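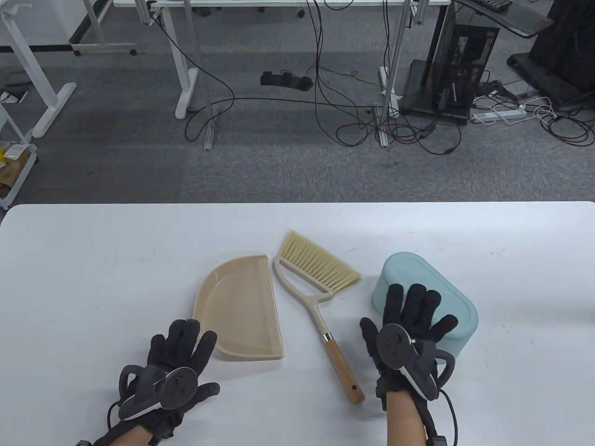
Dustpan, hand brush and the blue container, all on the white table

Table brush and dustpan - where do you keep yours?

amellhouse wrote:
Hello all, I've been reading this board for ages and finally have something small enough to ask. We have a white table that we do pretty much everything on (breakfast, homework, my sewing, the occasional jigsaw) and it collects crumbs and thread like you wouldn't believe. So I've put together a little table kit. The dustpan is the beige plastic one, the brush has pale yellow bristles and a wooden handle with a hole in the end for hanging, and the blue container is for scraps and whatever gets swept up before it goes out to the big trash can. I love all three of them, but I can't settle on where they should live! The broom closet is at the other end of the house and I know myself, I won't walk down there for a few crumbs. What do you all do?

kollside_kate wrote:
Welcome! I would hang that brush up, no question. The hole is there, so use it. Mine hangs on a little hook on the inside of the cabinet door under the sink, bristles down, and it has kept its shape for years. My old one used to lie in a drawer under the rolling pin and the bristles all went sideways, poor thing, and after that it just pushed the crumbs from one spot to another.

macaraeg32 wrote:
I'm going to disagree with Kate a bit, with love. If it's behind a cabinet door, the kids will never get it out. We keep ours right in the open on the windowsill beside the table and everybody uses it, even my husband, who has walked past a full-size broom every day of our marriage. Pretty isn't everything.

kollside_kate wrote:
Ha, fair enough, but then you have a dustpan on your windowsill! I couldn't look at it while I was eating.

samasweeps wrote:
Can I ask about the blue container? I like the color very much and the soft oval shape, but I'm not sure I'd use something that nice for sweepings. I had a lidded tub for crumbs one summer and forgot about it for a week in June, and I will spare you the details. These days I carry the dustpan straight to the trash and that's the end of it. A tub like yours I'd save for clothespins or buttons.

amellhouse wrote:
Oh, that is a good point about the crumbs. It's mostly thread and fabric bits on my sewing days, but the toast crumbs do go in there too and I can't swear I empty it every night. Maybe it becomes the thread box and the crumbs go out on their own. Kate, I do like the hook idea. Would one of the stick-on kind hold? I don't want to drill into the cabinets.

kollside_kate wrote:
A stick-on one is plenty for a brush that size. I paid 50 cents for mine out of the odds and ends bin at the hardware store. Wipe the door down first and leave it overnight before you hang anything.

macaraeg32 wrote:
Put the hook on the side of the table! Low down, where you don't see it from the door. Then Kate is happy and the kids can reach it. I'd still want the dustpan within reach too, mind you.

samasweeps wrote:
Not the side of the table, please, I had a hook there and caught my good cardigan on it twice. The end of a bookcase works well if you have one close by.

One other thing while we're on brushes - wash it now and then. Warm water, a drop of dish soap, shake it out and let it dry flat with the wooden part kept out of the water as much as you can. I do mine on a Wednesday with the dish rack.

amellhouse wrote:
There is a bookcase, about four steps away! I'm going to try the end of it this evening, brush on the hook and dustpan leaning on the bottom shelf, and the blue one goes in with my sewing things. Thank you all so much, I'll come back and report once the family has had a few breakfasts with it.

macaraeg32 wrote:
Four steps is three too many for my lot, but good luck!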